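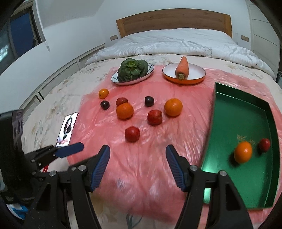 By Štefánia Polák
Miltstead | October 27, 2025

I got up stupidly early for the Havlíček Hall linen sale this weekend and I'd do it again tomorrow. If you've never been, it's the twice-a-year clear-out where people bring in bedspreads, quilts, curtains and tablecloths they can't face storing any longer, and the rest of us pile in and buy them (and then can't store them either).

The doors opened at nine and the line already went past the bakery. Boris Koubek, who has run the thing since it was three tables in a church basement, told me they took in 2509 pieces this time, up 339 on the July sale. He looked tired and very pleased.

"We had people dropping off bags until ten at night," he said. "I stopped answering the phone."

Florals are back in a big way, by the way! Two years ago you couldn't give away a flowered bedspread in this town, and on Saturday morning I watched two grown women hold opposite ends of one and be extremely polite about it. Most bed covers went for $12 to $20. Wool blankets were more, and the one hand-stitched quilt that everybody wanted sold for $267 to a man who paid in cash and left right away.

I came home with a pair of curtains that don't fit any window I own, plus four pillowcases at a dollar each. No regrets about the pillowcases.

The money goes toward new heating at the hall, which anyone who sat through the spring concert in a coat will be glad to hear. Janka Pešek was on the cash box and said the total should be posted on the hall door once the card payments clear. There were 61 pieces left at closing, and those are going to the animal shelter on Davura Road for bedding.

One small gripe: parking. The lot behind the hall was full by 8:30 and a few cars got stuck on the wet grass. Boris says they'll ask to use the school lot next time.

The spring sale doesn't have a date yet. Drop-offs are closed until then, so please don't leave bags on the steps, even nice ones.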